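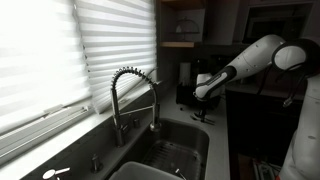 November, early, before coffee

Today I am thinking about the sink, as I have been for most of the month. The faucet is the tall kind with the spring, chosen in a weak moment at the Cuner showroom, where it looked like something a person with a restaurant might own. I own one good saucepan. It cost 855 dollars with fitting, and I have used the high loop of it mostly for admiring.

Washed up last night's things in the plastic basin, the way my mother did, inside a sink that was sold to me on the grounds that I would never need a plastic basin again. The rack at the bottom is supposed to protect the steel. I spent 40 minutes last week cleaning the rack — so now I protect the thing that protects the sink.

The shades are still down. I like the light through the pleats at this hour, and I like even more that they hide the window, which needs washing. Trilach quoted me 300 to do the outside of all of them. I said I'd think it over, and I have been thinking it over since spring.

Soap pump needs filling. The big refill bottle is somewhere in the pantry behind the flour. Gave myself 30 minutes for the whole kitchen and used up most of them writing this.

Soup tonight, if the leeks are still any good.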